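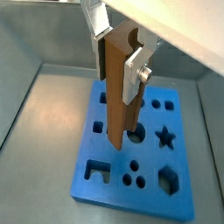
**Harriet Lowe**
*Tutor, Product Form and Fit*

# Handout 4: Prismatic pieces and recessed trays

Read before the September workshop. Bring a steel rule, a sharp pencil and the section cards from Handout 3.

## 4.1 Terms

A *prism* has the same cross-section along its whole length. The shape on the end face is the *profile*. A *recess* is the pocket cut in the tray to accept that profile. In a foam tray the recess may stop at a floor or pass through the full thickness; the notes below assume a floor.

*Clearance* is the difference between a dimension of the recess and the same dimension of the piece. It is quoted in total and halved to give the gap per side. Ekton worksheets quote the gap per side only. Convert them before use.

## 4.2 The arch profile

The brown bar has a semicircular notch in its end face, and the profile is that of an arch. Its recess is the arch-shaped one at the lower left of the blue foam tray. The square and the large round recesses belong to simpler profiles and are used for comparison in Table 1.

An arch has one line of mirror symmetry, running through the crown. It has no rotational symmetry other than the full turn. With a given end down, there is a single heading at which the piece will enter. Turning the piece end for end gives a second solution, as the mirror image of an arch is the same arch.

**Table 1. Headings at which a piece enters its own recess**

| Profile | One end down | Either end down |
|---|---|---|
| Circle | any | any |
| Square | 4 | 8 |
| Rectangle, sides unequal | 2 | 4 |
| Arch | 1 | 2 |

The table assumes plain prisms with both ends alike. A chamfer at one end does not alter the count, though it does make that end easier to start.

## 4.3 Turning error and tilt

Take a square piece of side 30 mm and a square recess of side 31 mm, cut 12 mm deep. Total clearance is 1 mm.

- **Turning error about the long axis.** The piece enters if 30(cos θ + sin θ) ≤ 31. For small angles this gives θ ≤ 1/30 rad, just under two degrees.
- **Tilt at full depth.** To first order the limit is 1/12 rad, just under five degrees. Note that it depends on the depth reached. At the mouth of the recess much more tilt is tolerated.

It follows that heading should be settled before the piece is lowered, and tilt corrected as it goes down. A long piece held near the top needs particular care: 156 mm below the grip, a tilt of one degree moves the lower end sideways by 2.7 mm, well over the clearance in this example.

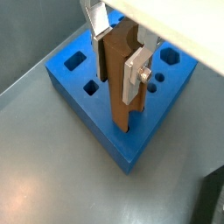 A pencilled comment on the Flollance copy of these notes objects that foam gives, and that a piece two or three degrees out will go in if pushed. The point is accepted for a single trial. Under repeated use the corners of the recess round over, the measured clearance grows, and results from early and late trials can't be compared. All fits in this unit are to be judged under the piece's own weight.

## 4.4 Preparing and measuring

1. Leave foam trays flat for 12 hours after unpacking.
2. Measure each recess at the mouth and at the floor. Record both. Hot-wire cuts tend to taper.
3. Measure the piece at both ends and at mid-length.
4. For the arch, measure overall width, overall height, notch radius and the width of each leg. The legs should agree to 0.2 mm.
5. Remove burrs from wooden test pieces with 600 grit paper, along the length only.

Trays from the Stornberg set and the Ayala set are not interchangeable. The Ayala recesses are 0.5 mm larger throughout.

## 4.5 Exercises

1. Extend Table 1 to the equilateral triangle, the regular hexagon and the L-shape with unequal arms. State which of these changes hand when turned end for end.
2. Repeat the turning calculation for a recess of side 30.6 mm.
3. Draw an arch profile that will also pass through a square recess. Give the limiting condition on its width and height.
4. Explain why the notch radius may be cut slightly oversize on the piece but not undersize, taking the matching foam tongue as fixed.

Answers to 1 and 2 go on the section cards. Exercise 3 is to be drawn full size.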